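Where Do the Scissors Live? A Report on Our Studio Tool Return Project
Project group 6, spring term

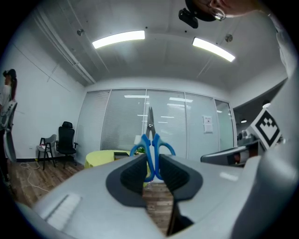
Tien-fu Hsiao thinks we should have started with the tape, and that scissors are the easy case. Tape wanders off in pockets and on wrists and never comes back at all, he wrote on our draft, so a project that only follows scissors will make the studio look tidier than it is. Fair enough! We did add tape later on (see the part about week two), but I still think scissors were a good place to begin, and I'm the one typing this up, so scissors it is.

Our question was pretty simple. Everyone in the model-making course shares one set of hand tools, and everyone complains that they can't find them. We wanted to know where the tools go during a working day, and whether a different way of storing them would get more of them back to the right spot by closing time.

The old system was a drawer. You know the kind, it sticks halfway and you have to reach in blind, and there's always a loose blade in there somewhere (I have the scar). Before we changed anything we spent a week just writing down what was in the drawer at nine in the morning and again at six. The course owns 22 pairs of scissors. On our worst evening, a Wednesday right before the Trernurberg models were due, only 6 of them were back in the drawer. The others were on windowsills, under cutting mats, in people's bags, and one pair was in the fridge next to somebody's lunch.

Mudell, who runs the print shop downstairs and has opinions, told us to hang everything on a board with outlines painted on it. Cordeiro is the shop where we got our hooks, and they sold us the wrong size first, which cost us a whole afternoon. The second batch fit fine. We cut the board from leftover sheet material, drew around each tool with a paint marker, and put it up at shoulder height right by the door, so you'd walk past it on your way out whether you wanted to or not.

I was sure the outlines would be the thing that worked. They helped, I guess, but what people kept telling us was that they liked seeing at a glance what was left. With the drawer you had to go dig. A couple of people also asked for the scissors to hang point down with the handles on the hook, which we'd already done, and one person wanted them point up in a cup. We tried the cup for two days. It was quicker to grab from, but you couldn't tell the good pairs from the ones with glue all over the blades, and everyone fished around for the same favorites. So the cup went back to holding pencils.

Week two is when we added tape, thanks to the comment I mentioned. We put the rolls on a dowel at one end of the board. Tape was hopeless for the first three days, just like he said it would be. Then we wrote the name of each table on the inside of the rolls and it got a bit better, though I wouldn't call it solved.

We also asked people to fill out a short form, and 30 of them did. Most wanted to keep the board. The main complaint was the crowd by the door at the end of the day, with up to 3 people trying to hang things up at once while everyone else squeezed past with wet plaster. That's a real problem and we should have thought of it. If I did this over I'd split the board in half and put one part near the sinks.

Some stuff we didn't get to. We never looked at left-handed scissors separately, and our two left-handed classmates were pretty annoyed about that. We wanted to compare our results with the Plelomum studio across the courtyard, which still uses a drawer, but their tool list was so out of date that the numbers wouldn't have meant much. And our six o'clock check missed anyone who stayed late, so some tools we marked as missing were probably just in use.

The board is staying up through September. The count sheets are in the blue folder on the shelf under it, and if you borrow the paint marker, the cap needs to click or it dries out overnight.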